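I met Wycliffe Kinyua at the bus station in Fultport, because that's where he meets everybody. He runs the welcome desk for new arrivals there, and he'd already bought me a coffee before I found my notebook.

I wanted to talk about the resettlement vote coming up in June. The county has to decide whether to keep taking families at the current rate, 17 households a year, or close the door for a while. Wycliffe has opinions.

"People think the argument is about whether you're kind," he told me. "I sit in those meetings. It's about apartments. Show me two-bedrooms and I'll show you a yes vote."

So I asked about the petition against it, the one with 1,215 signatures. I figured he'd be mad. He laughed!

"I know a lot of those folks. One of them drove a family to the clinic for me last winter. Signed the thing the same month."

We walked over to Trombridge Street (he walks fast, I don't) where the Mfinanga center holds its English classes. There are 70 people on the waiting list and 2 paid teachers. He said the state money pays for the first three months and then it's pretty much on the town.

"Three months! I was here a year before I could argue with my landlord."

Did he ever think about leaving? Once, he said, when his brother got work out west. Then the school called needing an interpreter and he stayed for that, and then there was another call.

I asked what he'd say to somebody still on the fence. He thought about it for a whole block.

"Come to the meeting. Sit in the back if you want. But come."

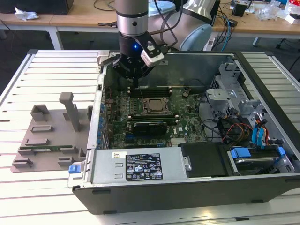

A robotic arm over an open desktop computer.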